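Home > Wrapping > Tape and dispensers

Mollport Long Tape Dispenser, red

In stock. Ships from our Brasuleck store room.

I've been selling wrapping supplies long enough to have opinions about tape dispensers, and this is the one I keep out on the counter for myself. It's bright red plastic, long in the body, with the roll sitting up toward one end and the cutter way down at the other. The tape runs down along the body in between, so there's a good stretch of it lying there ready when you want the next piece. I like that. With the stubby kind I'm forever picking at the end of the roll with a fingernail while the paper springs open again!

It comes with one roll of clear tape on a green core, already loaded.

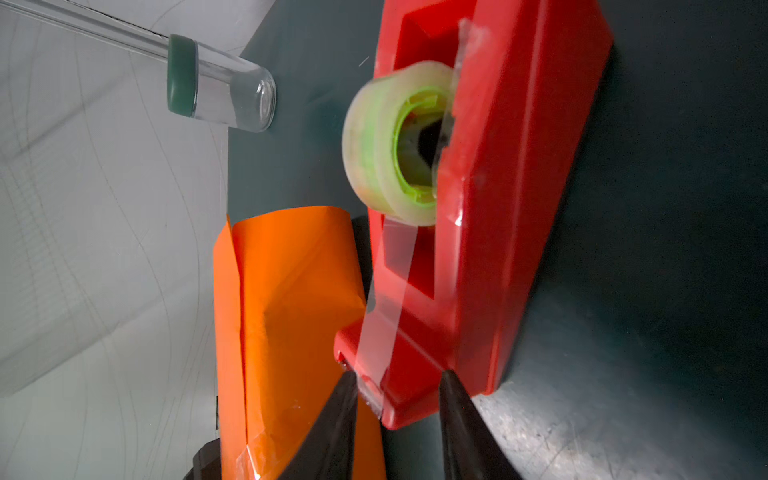 Pendo Mussa

OK, so let me tell you how I use it, which may not be how you use it. I'm right-handed and I keep the dispenser on my right with the cutting end toward me. I fold the paper over, pin it down with my left hand, pull the tape with my right and snap it down against the teeth. Left-handed people can turn the whole setup around and it works just the same, there's no left or right side to the thing.

The walls are thick and rounded, so it's comfortable to pick up if you'd sooner hold it and run the tape straight onto the box. I do that on long seams. For the short ends I leave it lying down.

A few notes from daily use. The plastic is glossy and it will pick up scuffs. Mine has been knocked around since May and it shows, but a damp cloth takes off the fingerprints and the sticky smudges. (Please don't use nail polish remover on it -- a customer did, and the shine went with the glue.) If the last inch of tape wrinkles up near the cutter, just pull past it and throw that bit away. You'll only fight with it otherwise.

Loading a new roll goes like this. Drop it in so the tape comes off the side facing the body, bring the end down the front, and lay it over the cutter. Give it one tug before you start. If it drags, the roll is in crooked, so lift it out and set it in again.

What to wrap with it

People always ask me which paper this tape looks best on, and my honest favorite is the Larkura gloss sheet in orange. It's loud! I love it. Clear tape can look cloudy on a dull paper, but on a glossy one it mostly melts into the shine, and an orange box on a pile of presents is the one every kid goes for first.

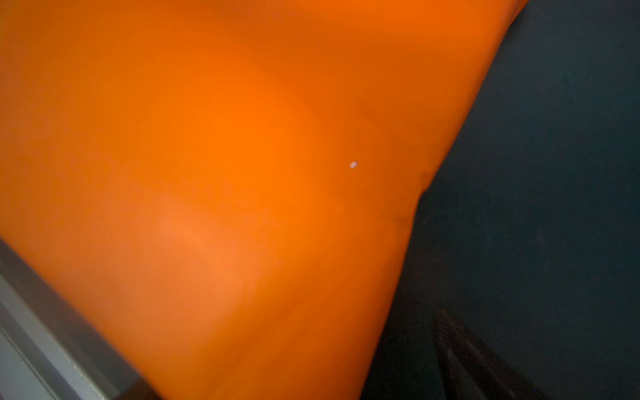

I will say that glossy paper takes a bit more patience at the ends. It wants to crumple where the flaps come together, especially if you've left too much overhang. Trim the flap so it's a little shorter than the box is deep, crease it with the side of your thumb, and then tape. If it does crumple, so what, put a bow over it. I've handed over plenty of presents with a crumply end and the paper was on the floor ten seconds later anyway.

Lint is the other thing. Every crumb and bit of fluff shows up on a bright color, so wipe your table first, and maybe don't wear the fuzzy sweater.

Boxes with square corners are the easiest. If you're wrapping something round, like a jar or a bowl, I'd put it in a box first and save yourself the bother. Hartmut disagrees with me about jars and I've let him have his say further down.

The details

Name: Mollport Long Tape Dispenser
Color: red
Material: plastic
Weight without tape: 56 grams
Tape included: one roll, clear, 500 inches
Spare rolls: pack of 5, sold separately
Packed and shipped: within 2 days
Goes well with: Larkura gloss sheet, orange; Wasilewska cotton ribbon, natural or navy

The spare rolls are the same clear tape. One roll lasts me nearly a month in a normal stretch and a whole lot less in the holidays, when I go through it like popcorn. Rolls from the supermarket will often fit too, but check the hole in the middle against your old core before you buy a stack of them.

From the wrapping table
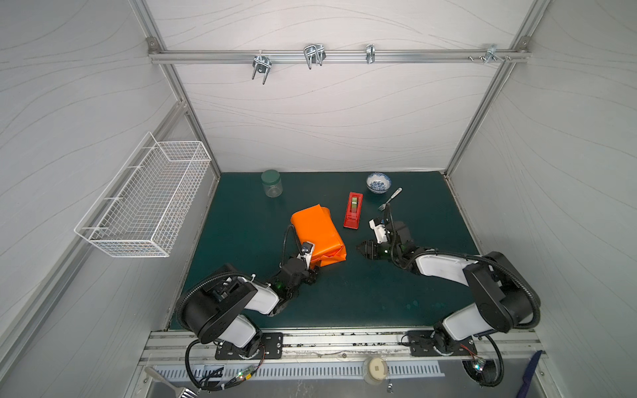 Hartmut Kramer
Packing and gift wrap

Pendo wants everything in a box. I don't! A jar with a screw lid wraps up fine if you stand it in the middle of a square sheet, gather the paper up around it and run one band of tape around the neck under the lid. Then ribbon over the tape. Leave the top of the paper long and fan it out. It takes me less time than finding a box the right size.

Bowls, I'm with her. Tissue inside, tissue outside, and into a box with it. Same with a fork or a spoon that's going along with the bowl: roll it in its own bit of tissue and tape that shut, or the points will come through your nice paper before you get it to the car.

As for the dispenser, I use it every shift and I have no complaints except that I keep walking off with it. I'd buy it in red again. A red one is easy to spot when there's paper everywhere, and the gray one I had before this spent half its life under the offcuts.

One tip for the orange gloss: tape the long seam first, at the middle, then at both ends. Start at one end and the paper creeps and you'll finish with a crooked edge.

Questions about sizes or bigger orders can go to Pendo through the contact form. She answers the fastest before 10 in the morning.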